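OK so my lease on the Iramer hatchback is up in December and I have opinions about used EVs now. Thread!

First one I looked at was at a lot in Histhorpe. Battery health 87 percent, and the sales guy kept calling it "basically new." Sir.
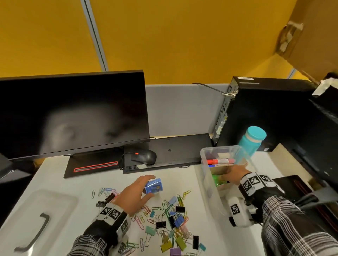
Desk, keyboard, turquoise water bottle.

Second was a private sale from Remo Cirillo over in Collado. 86 percent, one point lower, but $1,456 cheaper and he had every service record in a folder (I love this man).

Drove it home the long way to check range. 130 miles on the highway with the heat on and I still had plenty left!

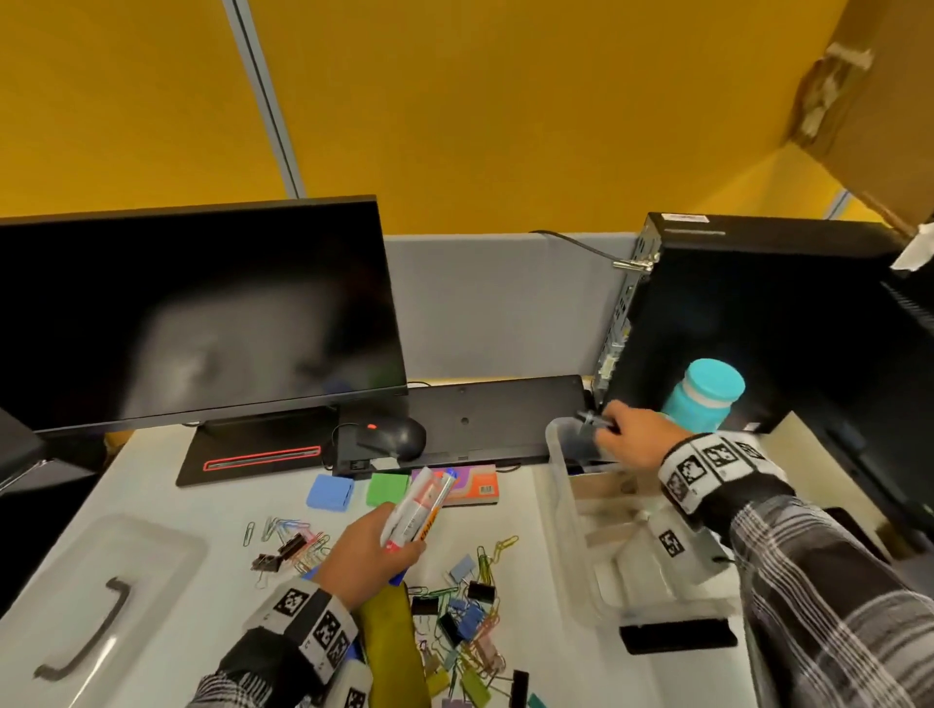
Black monitor, red glow on the stand.

Nataša Gashi asked if I'm worried about charging without a garage. A little? There's a Clevora station by my grocery store and it's usually free before 7 am, so that's my plan.

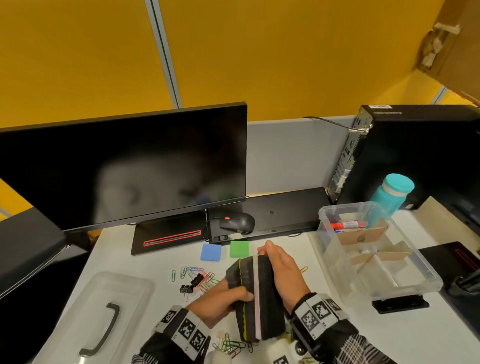 Also please ask for the charging cable BEFORE you pay. The lot wanted extra for theirs. Remo just threw his in the trunk.

Picking it up next week, will report back on winter range.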